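Vedel Allotments and Gardens Association
Minutes of the August meeting, held in the Hendriks Room at 7.30 pm

1. Minutes of the previous meeting
Agreed as a correct record, with one change: under item 4, "standpipe B" should read "standpipe D".

2. Water supply
The meter reading for the quarter was 1,537 units, against 1,068 for the same quarter last year. The increase was put down to the dry spell and to a leak at the joint near plot 12. The joint has been replaced. Members were reminded that hoses may not be left running unattended, and that filling water butts from the standpipes is not allowed before 6 pm.

It was agreed to obtain a second quotation for renewing the pipe along the Istano Road boundary. The first, from Plekosora Groundworks, was for £565 and did not include making good the path.

3. Paths and hedges
The main path is sound as far as the compost bays. Beyond that point the edging has lifted in several places. Plot holders on the lower side are to cut back anything overhanging the path before the September inspection. The boundary hedge will be cut once nesting has finished – the contractor will confirm a date.

4. Room hire and winter talks
The Hendriks Room is available for the winter talks on the same terms as last year. The long table may be used for the seed swap and should be covered.

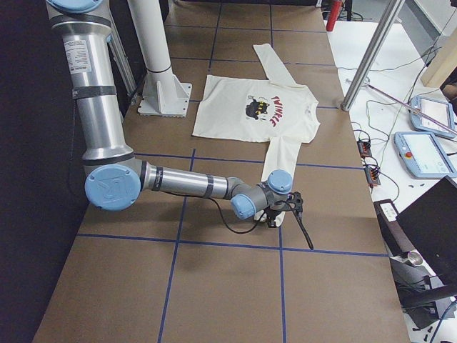
Work table with brown paper covering.

The first talk will be on storing root crops. A subject for the second was not settled and will be brought back to the next meeting.

5. Rents
Rents remain unchanged. A sum of £300 is to be set aside from this year's income for shed roof repairs.

6. Any other business
Two requests to keep hens were received. Both were deferred until the site rules have been checked.

The meeting closed at 8.50 pm.

Recent items
Site rules and plot map
Waiting list: how it works
Water charges explained
Minutes: July meeting

Contact the association | © Vedel Allotments and Gardens Association | Back to top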